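Search this site Go

The upstairs workroom at Lumden

3 min read

This page covers the upstairs workroom at Lumden, as it stood after the move in July. It is the largest of the rooms on that floor and the one we get asked about most, usually by people who want to know whether it would suit them for a few months and what comes with it. The floor plan is on the lettings sheet. The notes here deal with the floor itself, the furniture and the lighting.

The room was let to Hurach for a long time as a sample store and had shelving on every wall. All of that came out before the new furniture went in. The boards were covered by carpet tiles until then, and the glue took longer to get off than anything else on the job. We allowed 2,000 pounds for the floor and spent a fair part of it on cleaning.

The tables came from Borard, who were closing a showroom and sold off what they had on display. They were bought as seen, with the chairs, and delivered in one load. We kept to light colours for the tops because the old benches had been dark and made the place feel smaller than it is.

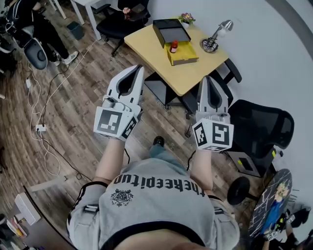

The square table with the light yellow top is the one most people choose first. It has black legs and a wooden top, and it takes a desk lamp, a plant and a box of bits with enough left over to work on. Two people can sit at it comfortably. It can be moved, but please lift it - dragging leaves marks on the boards and we have already had to touch up one patch.

The chairs are black office chairs. They are all adjustable for height, and the lever is under the seat on the right. If one sinks when you sit on it, turn it round to face the wall and leave a note at the desk downstairs, and it will be taken away for repair.

The white desk is for anything that needs to stay put overnight. The other tables should be cleared at the end of the day, and that includes lamps if you have brought your own. Pot plants can stay. Whoever is last out usually waters them, and they have done well on that so far.

Bins are emptied in the morning. Cardboard should be flattened and taken down to the yard, where Zúñiga collect it with the rest of the building's paper.

The walls and ceiling were painted white at the same time as the floor was done. We used the same paint throughout, a plain matt white, and there is a part tin left in the cupboard on the landing for scuffs. The beam was going to be boxed in, but the quote for that came to 797 pounds and it would have lost us some height, so it was left as it was and painted over.

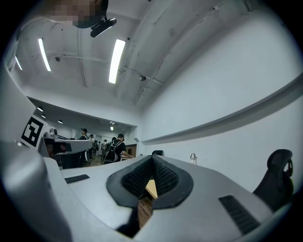
Lighting is by fluorescent tube. The switches are by the door and work in two banks, so half of the room can be left off when only one table is in use. Spare tubes are kept downstairs. Please ask for one and don't change it yourself, as the fittings are old and the end caps crack easily.

The tubes give a good even light for most jobs, though it is a little cold in the winter months when they are on all day. Anyone doing close work will want a desk lamp as well. There are 11 in the building and they are lent out on a first come basis.

Nothing should be hung from the beam or from the pipework. Screws and hooks in the walls are fine if you ask first and fill the holes when you go.

Sound carries more than it did with the carpet down. Two of the groups who use the room have asked for a rug, and we are looking at prices. If one is bought it will go under the tables, with the walkway to the door kept clear.

The room can be booked by the half day or by the month. Keys are held downstairs, and one set is issued to each booking. The smaller rooms on the same floor have their own page, with prices and a plan of the landing.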